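Looking after house slippers and the shelf they live on

Most slippers wear out from damp long before the fabric gives way. Feet sweat, the padding holds it, and a closed cupboard keeps it there. Leave them out overnight before they go back on the shelf.

Once a week, take each slipper outside and knock the heel against a wall. Brush the sole with a stiff nail brush, working from toe to heel. Black fabric soles hide dirt well, so brush them even when they look clean. 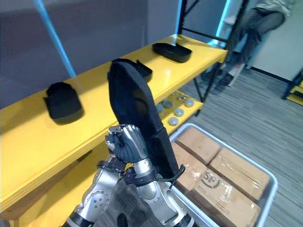

For washing, use lukewarm water and a small squirt of dish soap. Dab the soap on with a cloth, wipe it off with a second cloth, and press the slipper in a dry towel. Do not wring it. Padded soles that have been twisted never lie flat again. Stand them on end to dry and allow about 40 hours, longer in a wet July.

Keep them off radiators. The glue goes soft and the edge lifts. If it has lifted already, a thin line of Gruster fabric glue and two clothespins left on overnight will hold it.

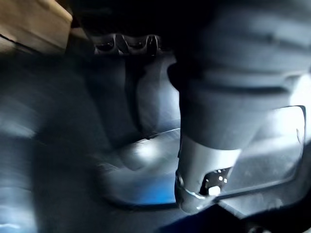
Floors decide how long a sole lasts. Grit does the damage, so sweep by the door before you mop. Check anything metal that stands on or moves over the floor – chair feet, cart frames, tool ends. A smooth, slightly curved face like the silver one here will normally slide over a rug without snagging, but a burr on a rim will pull threads. Run an old nylon stocking over the metal. If it catches, rub the spot with 100 grit paper, then something finer.

Shelves need a wipe every 6 weeks. Lift everything off, vacuum the corners, and go over the surface with a damp cloth. Let it dry with the doors open. A flashlight held low and flat to the surface shows the dust and smears you missed.
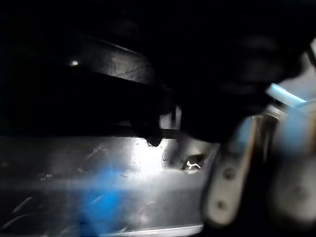

Carys Lloyd writes that baking soda left in her slippers overnight made the lining stiff, and that she now uses cedar chips in a cotton bag. Either works. With baking soda, use a teaspoon per slipper and shake it out well in the morning.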